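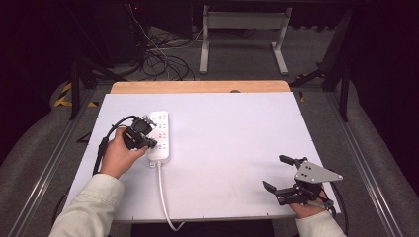 Chapter 4: Good Practice at the Hand-Guided Station

Library > Engineering Texts > Working With Robots > Chapter 4

We use cookies to remember your place in the book. Accept | Settings

By now you know what a gripper is and how it closes. This is the chapter where you get to hold one! In many labs, a robot's first lessons come from a person who works at a table with a gripper in each hand while the system records every movement. It is some of the most enjoyable work in the whole field, and it has rules, and I happen to think the rules are half the fun. A good rule usually started as somebody's bad afternoon.

Take the table at the start of the chapter. A power strip lies on it, one gripper has its tips pointed toward the sockets, and the other gripper is held open on the right. Each has a black cable trailing from it. If you were the safety reviewer, where would your eyes go first? Most students say the sockets. Experienced reviewers tend to say the cables, then the sockets, then the floor.

4.1 What a standard does for you

A standard is an agreement written down before anyone is in a hurry. At Tinberg, the training lab we follow through this book, the house standard has 104 clauses, and new operators groan when they see it. Then they find that most clauses are a single line long. "Keep the near edge of the table clear of elbows." "Stop when a cable pulls." You can learn a page of those before lunch.

House standards sit underneath national and international ones, and they can never be looser. They can be stricter, and often they should be, because the people who wrote yours have stood at your table.

4.2 Electrical objects as practice pieces

Power strips are wonderful practice pieces - stiff body, floppy cord, small targets. They also deserve respect. The Tinberg rule is that any electrical object used for practice is treated as live until the operator has traced its cord by hand to a free plug. Looking is not enough. A cord that runs off the near edge of a table could end anywhere, and you only know once you have followed it.

Metal gripper tips never go into a socket, live or dead. Habits learned on a dead strip travel with you to the next one, and they travel into the recordings too. A robot trained on careless motions will repeat them with great patience, 3000 times if you let it.

4.3 Cables, sleeves and floors

Before each session, move both arms through their full reach and watch what the gripper cables do. They should follow freely and never tighten across the wrist. Sleeves should be snug at the cuff. Floor tape in yellow and black marks a hazard or a boundary, and your own house standard will say which; look it up on your first day. Loose cable on the floor belongs outside the walking path.

Fahad Sandhu, who wrote the first Tinberg checklist, kept it to one side of a card so it could hang at the station. We will build one like it in Section 4.6, and you will test it on a classmate. Bring a pencil - you will be crossing things out.

Key terms for this chapter: house standard, clause, practice piece, reach check, stop condition.

Comments (3)

ghumman_lab: We use this chapter with our first-year group. The reach check caught a snagged cable on day one, so thank you!

Kisesus: Is the card from 4.6 available to print? Ours has grown to two sides and I'd like to start over.

fesbridge_reader: Small typo on page 111, "clasue" in the margin note. Great chapter otherwise.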